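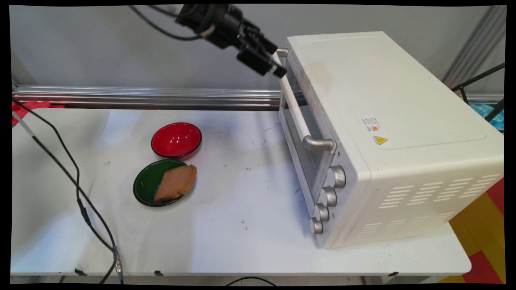

Issue 7, page 23

Door First: Hina Satti on Countertop Ovens

Hina Satti has repaired small kitchen appliances for Kastgate since the firm opened its Feltdale workshop. Most of what reaches her bench is toaster ovens, and most of those have a door fault.

"The handle takes all the load," she said. "A long bar on two metal brackets looks solid, but people pull from one end. One screw works free, then the bar twists, and after that the door stops closing square."

She asks owners to grip the bar near the middle and to tighten both brackets every November. A gap at the top of the door lets heat out over the controls. Knobs get stiff, and the thermostat runs longer than it should.

Ventilation is her second subject. Slots in a side panel need clear air, and Satti wants bowls and plates kept on the other part of the table. "Set the dishes out on the door side if you like, but leave room for the door to drop. I have seen a glazed bowl go to the floor that way."

Stains on the top of a white oven bring in more questions than faults do. A faint brown mark may be grease that has baked on, or the finish itself may have changed color. She tests with a damp cloth and dish soap on a cold oven. If the mark stays after two tries, she leaves it. Scouring pads take the gloss off and the patch looks worse.

Warning stickers should stay where they are. She also copies the rating label before any repair. The workshop stocks elements in 800, 900 and 1000 watts, and fitting the wrong one is the mistake she sees most in home repairs.

Asked whether four knobs are too many, she said no. "Separate knobs are easy to test and cheap to replace. I would keep them."

Interview by Hefin Trevor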